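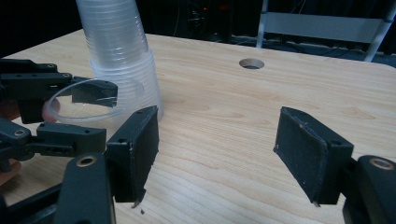
Attachment 1 — clear cups, nested stack and one single, on the table

Home | Tickets | Knowledge Base | Contact

Ticket: Cups sticking together in stack
Product: Feltico clear cup, sleeve of 50
Opened by: Kenta Tamura
Status: Resolved
2 min read

Kenta Tamura
We bought 700 of the Feltico clear cups in December for the break room. When they are nested they lock together near the bottom of the stack. Pulling one off usually brings two or three with it, and a few rims have split. The stack also leans once it gets tall. Is this a bad batch?

Sadao Aoki, Ikusex Support
March 3, 2020
Thanks for the photo. The walls on this cup are thin, so they grip each other when the stack is pressed down. Please try the following and report back.
1. Split the stack. Keep it to 20 cups or fewer.
2. Do not push down on the top cup when adding more.
3. Twist a quarter turn before lifting.
4. Check that returned cups are dry inside.

Kenta Tamura
Did 1 to 3. Short stacks stand straight and the cups come off one at a time with the twist. One stack of 19 still stuck at the base. Those had been rinsed and put back — probably still damp.

Sadao Aoki, Ikusex Support
That would do it. Leave rinsed cups upside down overnight before nesting. Replacement sleeve for the split ones goes out with your next order. Closing.

3 comments | Share | Was this helpful? Yes 19 No 0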